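Galeria: o braço que troca discos (ou tenta)

Montagem na oficina partilhada, bancada do fundo, quase sempre ao sábado

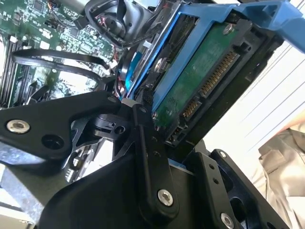

A garra junto ao disco de 3,5 polegadas, vista do pulso. O suporte azul é do computador, a teimosia é nossa.

A ideia nasceu de uma preguiça muito concreta. Temos na oficina uma prateleira de computadores velhos, oferecidos por gente que não os queria deitar fora e preferiu que fôssemos nós a sentir a culpa. Cada um traz pelo menos um disco que é preciso tirar, testar, apagar e voltar a pôr. A Llinos Morris fez isto à mão durante um inverno inteiro e, em maio, anunciou que preferia passar o dobro do tempo a construir uma máquina que o fizesse por ela. Ninguém teve coragem de fazer a conta à frente dela.

O braço veio em segunda mão, com uma etiqueta da Wojcik e sem manual. A garra é outra história. A primeira versão foi impressa em plástico e partiu pelo eixo com um estalido que ainda hoje se imita na oficina quando alguém aperta demasiado um parafuso. A segunda é a da fotografia: chapas de metal anodizado preto, articulações aparafusadas e um dedo direito cheio de furos redondos. O Rafferty Ostrowski jura que os furos são para aliviar peso. Eu vi-o comprar a broca nova na véspera e tenho a minha teoria.

Sobre o disco

Escolhemos este tipo de caixa por causa do suporte. Os suportes de plástico com pega são simpáticos para mãos humanas e, em princípio, também para dedos mecânicos, desde que estes percebam onde acaba o plástico e começa o disco. A nossa garra tem opiniões próprias sobre essa fronteira. Na fotografia, as pontas estão encostadas por baixo da borda inferior do disco, com a placa de circuito verde virada para fora. É precisamente a zona que a Harriet Greenberg pediu, por escrito e a marcador vermelho, para não riscarmos.

Os conectores SATA, o de alimentação e o de dados, têm os contactos dourados à mostra. São a parte do problema que mais nos tira o sono. Alinhar uma fila daqueles pinos à mão é aborrecido; alinhá-la com um braço que tem folga em três articulações é um exercício espiritual. O Hryhorii Demchenko propôs deixar os cabos para uma pessoa e dar ao braço só o disco. A proposta foi recebida com silêncio e depois adotada como se tivesse sido sempre esse o plano.

Sobre os cabos

Quem já abriu um computador sabe que os cabos ocupam exatamente o espaço de que precisamos. Os SATA pretos e chatos que passam em curva por cima da placa-mãe são o nosso inimigo natural: dobram-se, voltam ao sítio e têm a cor da garra, o que deixa o programa de visão num estado de dúvida permanente. Experimentámos fita branca a marcar os dedos. A fita descolou-se e foi parar dentro de uma ventoinha – de outro computador, felizmente, que já não ligava.

Sobre o programa

O controlo corre num portátil mais velho do que alguns dos pacientes. Chamámos-lhe Clonon, nome escolhido por votação numa noite em que só apareceram dois de nós. O Clonon guarda cada tentativa numa pasta e já lá vão mais de 520. A tentativa 40 é a preferida da casa: o braço agarrou com toda a segurança a manga da Llinos e levantou-a dez centímetros, com uma delicadeza que nunca mostrou a disco nenhum.

A calibração demora o tempo de um café, se o café for tomado em Viena. Baixámos a velocidade das aproximações finais e a garra passou a chegar ao disco com ar de quem vem pedir desculpa. O Rafferty acha lento. A Harriet, que é dona da maior parte dos discos, acha ótimo.

O que falta

Mudar as pontas dos dedos para borracha, assim que houver acordo sobre a borracha. Fixar a caixa à bancada, que por agora é segura pela boa vontade e por um grampo emprestado. Ensinar o braço a largar, matéria em que agarrar tem tido todas as atenções.

Estamos na bancada do fundo aos sábados, depois das três da tarde. Quem tiver suportes de disco deste género a mais, de qualquer cor, pode deixá-los na caixa à entrada. Mangas compridas por conta e risco do visitante.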